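Sultberg Science Center
Learning pages for ages 8 to 11
Topic: How software tells a robot arm what to do

A robot arm has motors, joints and a hand for gripping. None of these parts can decide anything. The deciding is done by software, a set of instructions that runs on a computer. This page explains four jobs that the software has to do when an arm works on top of a cabinet: seeing, planning, controlling and checking.

Some words on this page may be new. They are explained in the word list at the end.

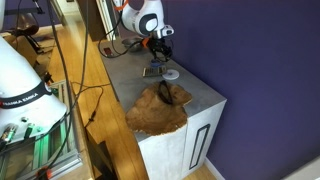 Page last changed: September, by Thijs Brouwer

Job one: seeing

When you look at a cabinet top, you know at once which things are lying on it. A computer does not. A camera gives it a very long list of numbers, and each number tells how bright or what color one tiny dot is. The software has to work out which dots belong together. This job is called perception.

Round, flat things can be quite easy to find, because a circle has a shape that is simple to describe with numbers. A white disc on a light gray surface is harder, as the two colors are so close. Things with a wavy edge are harder again. A square has four corners and straight sides, but a ragged shape has no short rule that describes it. The software must follow the edge all the way around.

Color can also cause mistakes. If a black object lies near a black cable, the software may treat both as one long object. Programmers deal with this by letting the software look from more than one direction, or by using a camera that also measures distance.

Job two: planning

Once the software has a list of objects and their places, it makes a plan. Suppose the task is to pick up the disc. The arm could travel there in very many ways. Some of them are poor choices. The elbow might bump the wall, or the gripper might sweep a bowl off the cabinet.

The planning program tries out paths in a pretend world inside the computer. In this pretend world the cabinet, the wall and the objects are simple boxes and blocks. The program tests a path, throws it away if anything touches, and tests another. In our practice program, called Narton, the computer may test 700 paths before it chooses one. The real arm stays still while this goes on.

Cables make planning difficult. A cabinet keeps its shape, but a cable bends and swings whenever the arm moves. Many planning programs leave a wide empty space around the cables – that is safer than trying to guess where they will be. 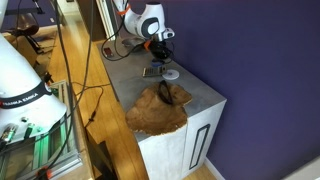 The work area from a higher viewpoint. The calculator and the white disc lie behind the sunglasses.

Job three: controlling

A plan is only a line through the air. The control program turns that line into orders for the motors. It asks each joint, "Where are you now?" It compares the answer with the plan and sends a small correction. Then it asks again. This happens so quickly that a person watching sees one smooth movement.

You do something similar when you carry a full cup of water. You watch the water, tilt your hand slightly, and watch again. Engineers call this a feedback loop.

The control program must also decide how hard the gripper should squeeze. Sunglasses need a gentle grip. A metal bowl can stand more force, but its smooth side may slip between the fingers.

Job four: checking

After each step the software checks its own work. Did the fingers close on something, or did they close all the way on nothing? Is the object still where the plan says it should be? If the answer is wrong, a well-made program stops, looks again and makes a new plan.

Programmers keep a record of every try, known as a log. Reading a log is a large part of their day. When a pickup fails, the log helps them find out which of the four jobs went wrong.

Try it yourself

You need 2 people, a scarf for a blindfold, and a few unbreakable things on a table. One person is the arm and wears the blindfold. The other is the software and may only speak. Use short orders such as "left," "down," "stop" and "close." Ask an adult before you begin, and keep hot drinks away from the table.

Word list

Feedback loop: measuring, correcting and measuring again.
Gripper: the hand of a robot arm.
Joint: a place where the arm can turn or bend.
Log: a written record kept by a program.
Perception: working out what is there from camera pictures or other measurements.

Text: Dirk Verbeke. Reviewed for schools by Gerrit Bosman.
Next page in this series: 17. How a robot learns from practice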